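Drilutley Allotments: Questions We Get Asked

How long is the waiting list?
Long. There are 71 names on it and people give up plots about as readily as they give up teeth. Put your name down in the shed book and take up a patient hobby.

Can I have a half plot?
Yes, and most newcomers should. A full plot looks modest in December and like the Amazon by June.

Can I plant fruit trees?
Up to 2 per plot, on dwarfing stock, at least 3 metres from the path. Apples do well on our clay. Plums do well for the wasps.

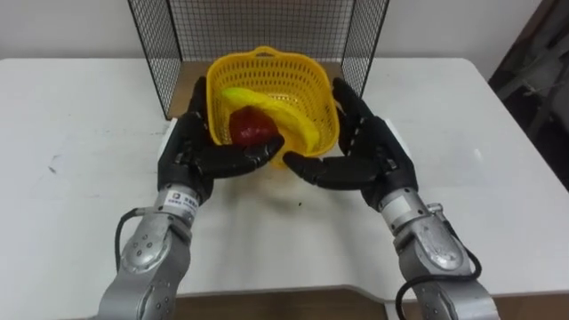
One plot holder on the Quinlan side wrote in to say that the tree rule is too mean, that her neighbour's runner beans cast more shade than any apple she has ever grown, and could we please measure those. We have noted this. The beans are under review.

Is there water?
There are 6 taps, turned off from November to March. Hoses may be used for filling butts, but not left running while you go home for lunch – you know which plot you are.

Can I have a bonfire?
After dusk, in winter, and never when Zolon Road has its washing out.

What about a shed?
Small ones, in a colour that doesn't frighten the pigeons. On second thoughts, frighten the pigeons.

Who do I tell if I'm leaving?
Leave a note in the shed book and hand back the gate key.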